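Tuesday night, shelf night

I have been suspicious of organizing products for most of my adult life. My late aunt had a closet full of gadgets for closets, and you couldn't get the door shut. So when Sheyla Giraldo told me that molded trays had changed how she runs her stockroom, I said something polite and went back to my coffee.

She sent me a link anyway. Then another one. The maker is called Fimach and their page claims you will "reclaim 40 percent of your shelf." Forty percent of what? Width? Depth? The page doesn't say, and I wrote to ask and got back a coupon code.

For anyone new here, I keep the shelves in order at Sesitville, which is a small shop and a big mess. Everything comes in cardboard, the cardboard gets cut open in a hurry, and by the end of August there are half-empty boxes living under every flat surface. My system, if you can call it that, was to put things on a shelf in the order I found them. It worked fine for me. It did not work for anyone else, as Deisy Ríos has pointed out more than once.

The trays are black molded plastic, long and rounded at the end, a bit like a shoe that somebody forgot to put a top on. They have a raised rim. The idea is one thing per tray, trays in a row, all pointing the same way, and you can see at a glance what's missing. I will admit they look good on a yellow shelf. I will also say that anything black looks good on a yellow shelf, and I'm not giving Fimach credit for a color they didn't paint.

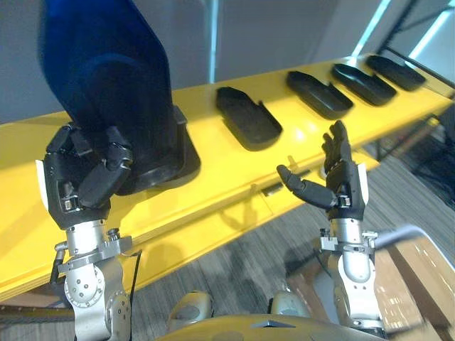

My first complaint is the spacing. The leaflet wants an even gap between trays, and it is very firm about this. I tried it their way and I tried it with the trays shoved up against each other, and shoved together I got more of them on. So much for reclaiming the shelf. Sheyla says the gap is there so you can get your fingers around the rim without knocking the next tray over, and I have to give her that one. I knocked over two on my first try. Still, a gap is a gap. You are paying to store air.

My second complaint is that angled looks nicer and straight is easier. Every picture on the Fimach page has the trays sitting at a slant. Try setting a slant by eye all the way down a long shelf. By the far end mine had drifted so badly that Deisy asked if the floor was crooked. I ended up using a strip of tape as a guide and pulling it off afterward, and then doing it over once I found out I'd started with the wrong end facing out.

The third one is a small thing. That glossy finish on the shelf shows every single fingerprint under the lights. Bukeck sells a cleaner for it. I bought the cleaner. It smells like a dentist's office and did the same job as a damp cloth, so that's 7 dollars I won't see again.

What did surprise me was soft stuff. Anything made of fabric used to slide around and end up on the carpet, and a tray with a rim does hold it in place. You lay it in, the rounded part sits down in the tray, and it stays put. I was all ready to write that it didn't.

Then there's the unpacking, where the real trouble is. Putting things on a shelf takes 20 minutes. Getting them out of the boxes takes the evening. I used to open every box at once so I could "see what I had," and that's how you get a room you can't walk through. Now the sealed boxes go in a gray plastic bin on the floor, right by the shelf, and they stay taped until it's their turn. Loose plastic wrap is the thing I still can't get on top of. I put it down for one second and it's under my shoe.

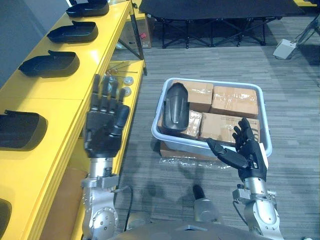 Do I need a bin if the boxes are already boxes?

I'd say get one if you're going to move them more than once. Boxes on carpet drag and catch, and a bin lets you shift the lot together. If they're going straight from the door to the shelf, save your money.

I asked Tello, the place down the street, what they do with their flattened cardboard, and they said they stand it up behind the door until somebody complains. I respect that. Mine gets shoved wherever there's a gap, and then I trip on the corner.

Sheyla wants me to say the trays were a good buy. I'm willing to say they were not a bad one. She has 2,000 of something in that stockroom of hers and probably does need a method. I have one long shelf and a bad habit, and I'll check back in a month to see if the row is still a row.

If you've used the Fimach ones for longer than I have, tell me whether the rims crack. The reviews on their page are all five stars and all sound like the same guy.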